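Forkix – Site de Palport
Appel à participation interne et externe : opérateurs et opératrices de démonstration
Référence 361

Contexte

La société Forkix exploite à Palport une cuisine centrale et un atelier de préparation de vaisselle qui emploient 263 personnes. Dans le cadre du programme Tlapale, conduit avec le bureau d'études Rotivton, une partie des opérations de dressage, de débarrassage et de mise en panier sera progressivement confiée à des bras automatisés. La direction et les représentants du personnel ont convenu que les gestes de référence seraient fournis par des personnes connaissant le métier, sur la base du volontariat et contre rémunération.

Le présent appel vise à constituer un groupe de 47 participants. Il est ouvert aux salariés du site, aux intérimaires ayant accompli au moins une mission dans l'atelier et aux candidats extérieurs justifiant d'une expérience en restauration collective, en hôtellerie ou en plonge.

Nature des tâches

Les participants effectuent à la table des gestes courants : saisir une tasse ou un bol, le déposer sur une assiette, placer ou retirer un couvert, ranger des pièces dans un panier métallique. Ils travaillent au moyen de deux pinces tenues à la main, une dans chaque main, dont les mouvements sont enregistrés.
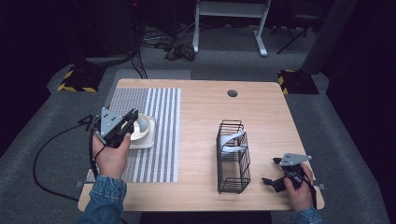 Chaque séance dure deux heures et comprend deux pauses. Les consignes sont remises par écrit au début de la séance et la cadence est laissée à l'appréciation du participant. Un geste manqué peut être repris ; il n'est pas compté comme une erreur et ne donne lieu à aucune observation.

Une formation initiale d'une demi-journée est assurée par M. Ihor Bilyk, responsable des essais chez Rotivton. Elle porte sur la prise en main des pinces, le réglage de la position de travail et la conduite à tenir en cas de gêne au poignet ou à l'épaule.
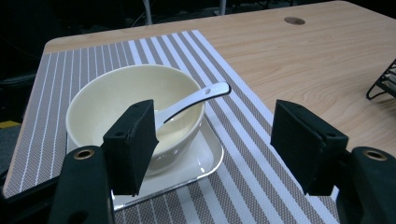
Poste de démonstration : bol et cuillère sur assiette carrée, set de table rayé.

Conséquences pour les postes de travail

L'introduction des bras automatisés modifiera l'organisation de l'atelier. Les postes de mise en panier en horaire de nuit seront les premiers concernés. Les 9 agents qui les occupent actuellement se verront proposer une affectation de jour, au contrôle ou à la conduite des équipements, avec maintien du salaire de base pendant la période de transition. La question des primes de nuit fait l'objet d'une négociation distincte, qui n'est pas close à la date de publication.

Les enregistrements ne seront utilisés ni pour l'évaluation individuelle ni pour la fixation des cadences. Le refus de participer, ou le retrait en cours de programme, est sans effet sur le contrat de travail.

Conditions

Les séances des salariés ont lieu sur le temps de travail. Les participants extérieurs sont engagés en contrat à durée déterminée à temps partiel. Les gauchers sont invités à le signaler lors de leur candidature. Aucune connaissance technique n'est requise.

Candidatures

Les candidatures, composées d'une lettre d'une page et d'un relevé d'expérience, sont à adresser avant la fin du mois de février à M. Valtteri Ruotsalainen, direction des ressources humaines, Forkix, site de Palport, en rappelant la référence de l'appel. Une réunion d'information se tiendra un mercredi à 14 h 30 dans la salle de formation ; la date sera affichée à l'entrée de l'atelier.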